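Vemska Kitchen Cell, Two-Arm Bench
Return-to-Work Safety Checklist, with comments
Site: Prirport, upstairs lab
Month: September
Result: passed with two open items

Reason for inspection

The right arm stopped on a joint torque fault at cycle 1,422 of the kitchen routine, while closing on the oven door. The gripper kept its hold after the stop, so the person on shift had to release it by hand, and in doing so got a pinched finger. It was a small pinch and a bandage took care of it, but a pinch is a pinch, and I would much rather write a long checklist now than a longer report later. Thank you to everyone who stayed past supper to help me go through this one.

1. Emergency stops
Status: OK
Both buttons pressed with the arms moving at slow speed, then again at working speed. Both arms halted every time. The button on the window side had a coat hanging over it when I arrived. I moved the coat, and I'd ask kindly that it find another home.

2. Gripper release after a stop
Status: OPEN
This is the heart of the matter, so forgive me if I go on a bit. When the Trilus controller drops out on a torque fault, the fingers hold at whatever force they last had. That makes sense when an arm is carrying a mug, and a good deal less sense when it has hold of a door. The manual release works, but you need to reach past the fingers to get to it. Until we have the new setting from Lazarević, please do the following: press the stop, lock out the arm at the cabinet, and only then touch the release. Use the long hex key and keep your other hand in your pocket if you have to!

3. Torque limits
Status: OK after correction
The right arm was running on limits copied over from the tray routine, where nothing pushes back. I put in the oven limits and ran the door motion 8 times without a trip. The left arm was fine and I left it alone.

4. Cables on the right arm
Status: OPEN
The black cables wrapped around this arm hang down in loops in front of the oven. I can't say they caused the fault, and the log doesn't say so either, but I don't like a loop anywhere near a door that opens. They need to be tied back along the casing with enough slack for the wrist to turn all the way. Please don't pull them tight just to make them look tidy, or we'll be back here with a broken connector.

5. Oven
Status: OK for cold work only
The oven stays unplugged for every practice run, with the plug lying on the bench where anyone can see it. Both knobs turn freely and the door hinge isn't bent, which was my worry after the fault. Anything involving heat waits until items 2 and 4 are closed.

6. Work surface and loose items
Status: OK
Paper mat checked for tears and lifted corners, and none found. I reset the bench to the layout we use for the first motion of the day, with the toy eggplant on its plate and the tray within reach of the left gripper. The mugs go on the tree and the spare plates go in the rack before anybody enables the arms, please, even if you're only planning to move one of them an inch.
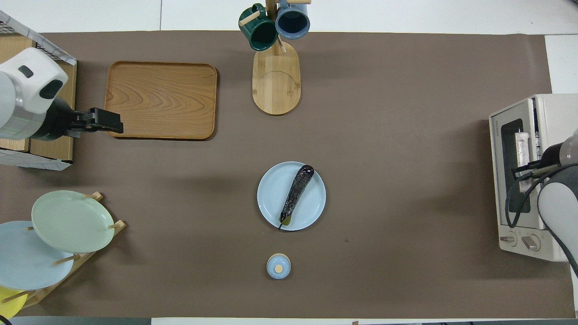 7. Reach and overlap
Status: OK
I walked both arms slowly through their full reach with the speed turned down. They can meet over the plate if you ask them to, so the shared-zone check in the controller must stay switched on. It had been switched off for a demo and then forgotten, and I've put a note on the cabinet door about it. The right arm also clears the oven on its way home now.

8. Logs
Status: OK
Fault log saved to the shared folder under entry 776, along with the joint readings from just before the stop. If you have a few minutes and a cup of coffee, do read it through. The torque on the wrist had been creeping up for 5 cycles before the trip, and a warning at that point would have spared us the whole evening.

Conditions for use

Slow speed only, two people in the room, oven unplugged. I'll come back and check items 2 and 4 once the setting has arrived and the cables are tied. If the arm stops again before then, leave it where it is and call me, whatever the hour.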